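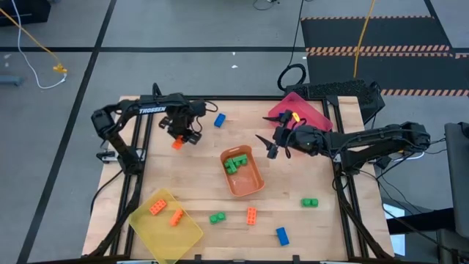

Most of the advice I get on keeping a two-arm bench running is wrong, or it comes from people selling something. What follows is what I still do after dropping the rest. Last gone over Sun 8 February.

**Cables first.** If an arm starts acting strange, everyone wants to recalibrate. Check the cable at the wrist before you touch a setting. Bend the arm by hand with the power off and watch for a spot where the cable goes tight. A strap that looks neat with the arm folded can be too short with it stretched out. I don't buy the "pretty cables last longer" line. Slack lasts longer.

**Bolts.** The Geden guide says to retighten the base bolts every week. I did that until July and found a loose one 3 times, always on the same side. Now I draw a paint-pen line across each bolt head and look at the lines. If they match up, leave the bolt alone. You can strip a T-nut by being too careful.

**Finger pads.** Skip the special cleaner. A damp cloth does it, then a dry one. Rirevix sells a wipe for this and I couldn't tell the difference on bricks. If the pads are shiny after wiping, they're worn, and no wipe will fix that.

**Bins.** A-yeong Ham swears by museum putty under each bin. I'm not convinced. It holds well enough, but it leaves a greasy ring on wood and you'll be scraping it off with a plastic card. I use masking tape corners on the tabletop and put the bin back on its marks by eye. For sorting by color, give each color its own bin and keep that up between runs, or you'll chase a "bad grip" that was only a bad reset.
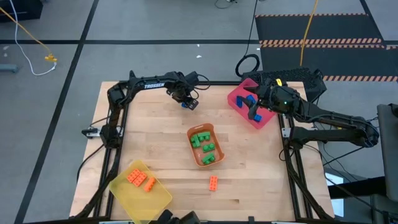
*Sorting bricks by color: blue at top right, green in the middle, orange at lower left.*

**Test with one brick.** After any repair, I pick up and put down a single brick, slowly, 7 times on each side. The Fustetti checklist wants a full sort before you sign off. Fine, but do the dull version first. A full sort has so much going on that a small wobble gets past you.

**Grease.** Don't. Unless the maker's manual names the joint and the grease, keep the tube in the drawer. The Min forum has a thread, 753 replies long, on which kind to use, and I have yet to find the post that shows a joint needed any.

**Write it down.** Pencil, notebook, kept by the bench. Date, which arm, what you changed. One change at a time, even if you're sure about the second one.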